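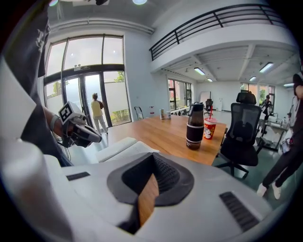 The left unit dropped tracking again at sample 1041 of 2000, same as the run before lunch, and the log shows the jaw width freezing 60 ms before the pose goes. I had put it down to marker occlusion. With the black-and-white square mounted on top of the gripper, though, the operator's hand should stay clear of it in any normal grip, so I went after the leads instead. The thin black cables hang down from the unit towards the wrist. Bending them by hand near the plug gave three dropouts out of five. Bending them further along gave none.

8th October — Posted by Shona Shearer

Swapped in the spare lead from the Feltley box. 500 samples clean, then one dropout when the wrist was turned fully inwards. So the lead is bad, but the socket may be tired as well. Zdzisław Bielecka thinks the socket was reflowed in April after the Callstead demo. I can't find a note of it.

The worse problem is in software. When the width reading freezes, the recorder goes on writing the last good value and raises no flag. The Trosari arm replaying such a file would close to the wrong width at full speed. Replay from today's files is stopped until each has been checked for flat runs.

To do: clip the lead to the body, leave slack at the wrist, open up the socket. Recorder to stop on stale data — Zdzisław has the change half written.

Old lead is tagged and in the faults drawer. Do not put it back in the box.

We use cookies to keep you signed in to this notebook. Ok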